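The Cloth in the Finger

How one small opening in a hand-held gripper stopped a data project for most of a month

The first report was only one line long. "Left finger late, then normal." It was written by an operator at Clarnetti, a small company that records human hand work for training robots, and it was filed with all the other one-line reports that an operator writes in a working day. The cable is heavy. The room is warm. Left finger late, then normal.

Mohandas Annamalai, who leads the recording floor, read it the next morning and did not stop at it. He told me this without trying to look better. "I have read many such lines," he said. "A finger is late because the hand is tired. That was my thinking, and it was my thinking for too long."

I visited the company because I wanted to write about a failure that did not make noise. When people speak about accidents with robots, they think of a heavy arm which moves at the wrong moment. In this case there was no arm in the room at all. There was a person holding a tool, a pile of cloths, and a number in a file which was not correct.

What the tool must do

The gripper used at Clarnetti is called the Kirnar. It is held in the hand and it has two fingers which open and close when the operator squeezes the handle. A camera looks over the fingers at the work. Inside the body, a sensor measures how far the fingers are open, many times in each second. Later, a robot with the same kind of fingers will learn from both things together, the picture and the measurement. If the two do not agree, the robot learns something that never happened.

The fingers need space to move, so the body has openings where they pass through. The drawings give these openings a dark rim and a soft curve, and on paper they look harmless. Most of the early tests of the Kirnar were made with cups, boxes and plastic bottles. A bottle does not go into an opening. It is too big and too hard.

Then in May the company accepted a contract from Esora, a customer who wanted textile work: folding, wiping, hanging, turning a sleeve the right way out. The operators were happy with this. Cloth is light and the tasks are short, and after several weeks of lifting bottles the change was welcome. The knitted pieces were the favorite of everybody because they are easy to pick up. They have texture and the fingers hold them well.

It was exactly these pieces that made the trouble.

Cloth goes where it is pulled

When the fingers close on a knitted cloth and the operator turns the tool upward, the loose part falls back over the body. This is natural and most of the time it slides away again. But if it lies across the opening at the moment when the fingers move, the moving part can take a fold with it and bring it inside.
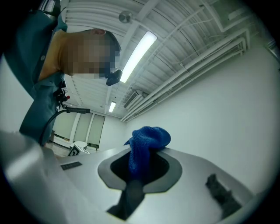 Blue knitted cloth bunched at the opening in the gripper body, with part of it hanging into the cavity.

An operator cannot always notice this. The tool is between the eyes and the cloth, and the attention goes to the finger tips, where the work is. With a hard object the hand would feel a stop. A knit gives way little by little. The fingers still close, only a bit less than they should, and the handle feels a bit softer. A person corrects for this without thinking, by squeezing more.

The sensor does not correct. In the first design it sat on the handle side of the mechanism, so it measured what the hand asked for and did not measure what the fingers did. On the days with bottles these were the same. With cloth inside the body they were different, and the file showed fingers that were fully closed while the picture showed them still apart.

I asked Annamalai to show me the difference on his screen. He played a short recording in which a towel is lifted from a table. Under the picture ran a thin line for the opening of the fingers. The line went down to zero and stayed there. In the picture the fingers were holding the towel with a visible gap. He played it again, more slowly, and said nothing.

The day it was found

It was not found by a clever program. The company had automatic checks for missing pictures, for bad light and for recordings that were too short. A recording with cloth in the mechanism passed all of them, for it was complete and bright and had a good length.

It was found when a Kirnar stopped moving. The operator squeezed and the handle did not answer. She squeezed harder, as anybody would do, and the handle came back suddenly and caught the skin at the base of her thumb. The injury was a small one. It needed a plaster, and she was recording again after lunch with another tool. But it was an injury, so it had to be written on a form, and the tool had to be opened.

Inside they found a plug of fibers, pressed together in layers of several colors. A technician pulled it out with tweezers and put the pieces in a row on white paper. The colors did not come from one day. Some belonged to cloths which had already been taken out of use.

"At this moment I understood that it is not about this one tool," Annamalai said. "I went back to the reports and I searched for the word late."

He found it 109 times.

Sorting the good from the bad

The recording was stopped on 23rd July and the customer was informed the same day. I think this deserves some respect. Esora had not complained, and the files already delivered looked fine to anyone who did not know where to look.

Then came the slow part. For each recording of textile work, a reviewer had to compare the picture with the line of the sensor at the moment of closing. They wrote a small program to help, but it could only suggest, and a person had to decide. In the end 879 recordings were removed. Annamalai has them on a separate disk and he does not want to delete them. He hopes to use them later as a test for new checks.

I asked what a robot would have done if it had learned from these files. The answer was careful. It would probably not be dangerous, he said, but it would be a poor worker. It would believe that closed is a little open, and it would drop things. With a towel this is only annoying. With a glass it would be another matter, and he did not want to find out at the site of a customer.

Three changes

The repair of the design was given to Shenoy, the workshop which makes the bodies. Their first idea was to close the opening with a stiff cover. It kept the cloth outside, but the cover rubbed on the fingers, and after 2 days of use there was fine dust on the table. The second idea was a soft lip along the rim, which bends when the finger passes and comes back after it. This is the version now in use, although the lips wear out and must be replaced. Nobody at the workshop would tell me yet how long one lasts - they are still measuring.

The second change is the place of the sensor. It is now close to the fingers. This made the tool slightly heavier at the front, and some operators have complained about their wrists. A better balance is promised for the next version.

The third change cost almost nothing. Before each series the operator opens and closes the empty tool 3 times in front of the camera, and the program compares the picture with the measurement. If they do not match, the recording will not start. The check takes up to ten seconds. There was some grumbling in the first week, and then it became a habit like washing hands.

There is also a new rule for a handle which feels wrong. The operator must put the tool down and must not squeeze again. It is printed on a card beside each station. The woman who was hurt helped to write it, and she insisted on the words "even if it is almost free."

What the reports are for

The mechanical part of this story is solved, more or less. I find the other part more difficult. For weeks the people with the tool in their hands were writing down that something was wrong. They did it in few words, between two tasks, and the words were correct. They were put in a folder that was opened in the morning with coffee and closed again.

Annamalai has changed this too, but he is less sure about it than about the soft lip. The operators now choose from a short list of words, so that the same problem gets the same name, and when a word comes back often enough it appears on his screen in red. He worries that the list is too short. A person who does not find the right word may choose the nearest one, or may choose none, and then it is again a thing that only the hand knows.

So he has kept the free line at the bottom of the form. On the afternoon of my visit he was reading these lines one after another, before the operators went home, and calling across the room when he did not understand one. "Cloth feels sticky," he read out. "Which cloth?"

An operator held it up for him, and he went over to look.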